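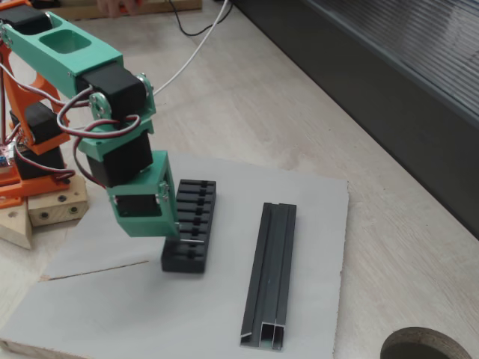
Prastside workshop moves small-parts work onto boards

The Prastside workshop has replaced fixed bench fittings with loose work boards on 19 of its benches. The change took effect on Tuesday and applies to all light assembly and sorting work. Heavy cutting and drilling stay in the rear bay, where the benches are unchanged.

Under the old arrangement, trays and stops were screwed directly to the bench tops. Moving a job from one bench to another meant unscrewing the fittings and leaving holes behind. The new boards are laid on top of the bench and lifted off when a job is finished or put on hold. Parts in progress go to the rack with the board they were laid out on.

Dedus, the company that runs the workshop, has made 31 boards so far. Twelve spares are kept in the rack by the side door. The boards were cut in-house from sheet stock left over from a shelving job, and the company has no plans to sell them.

"We had tops with so many screw holes in them that small washers were going missing," said Tomos Kneath, who set out the layout. "A board can be swapped in a minute. A bench top takes most of a morning."

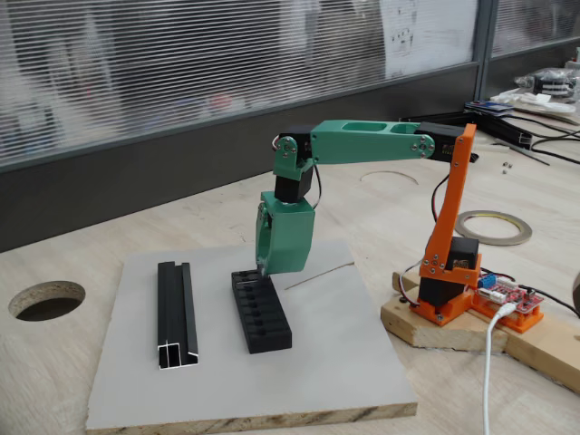

Dedus looked at plywood and solid plastic sheet before settling on particleboard with a gray face. Plywood offcuts from the same delivery had bowed in storage, and plastic sheet of the needed thickness would have had to be ordered. The front edge is left without banding for now, so the layered core shows. Kneath said edges will be sealed on the next batch, as bare particleboard picks up oil and swells if it is left in a puddle. The slotted blocks used on the boards are 3D-printed in black, with eight evenly spaced slots in a row along the top. They are not fixed down and can be turned to any angle that suits the work.

The same blocks have been in use at Prastside since December, when a first set was tried on two benches. That version had deeper slots, and short pins dropped too far in to be picked out with the fingers. The depth was reduced and the slot mouths were widened slightly. No other dimension was altered, and the older blocks remain in use for longer stock.

Lengths of aluminum extrusion are also kept at the boards. Most come from Valcárcel as full bars and are cut down on site. Cut ends are left as they come off the saw unless the drawing calls for a finish, and users are asked to check them for burrs before laying a piece on a board -- the gray face scratches easily.

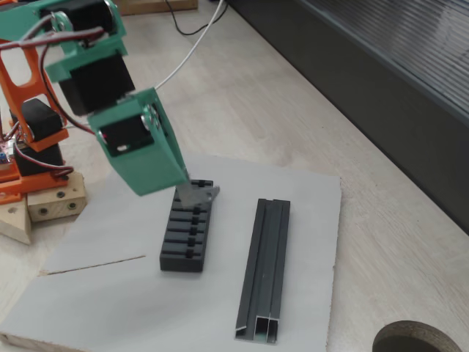
Slotted block on one of the light gray boards at Prastside.

A stock check carried out before the changeover listed 2,839 small parts across the benches, of which 800 had no label or bin number. Those have been moved to Drerano drawers along the north wall and will be sorted by thread size first, then by length. Anything that cannot be matched to a current job will go to the general spares bin.

Each board will carry a number on its underside and a matching line in the bench log. The log entry gives the job, the parts laid out and the bench where the board was last used. Boards without an entry may be cleared at the end of the day.

The remaining benches, all in the front room, will be changed over once their tops have been sanded and filled. Users with fittings of their own still screwed down there are asked to remove them and leave the screws in the tray at the end of the bench. The front room will stay open during the work, with two benches out of use at a time.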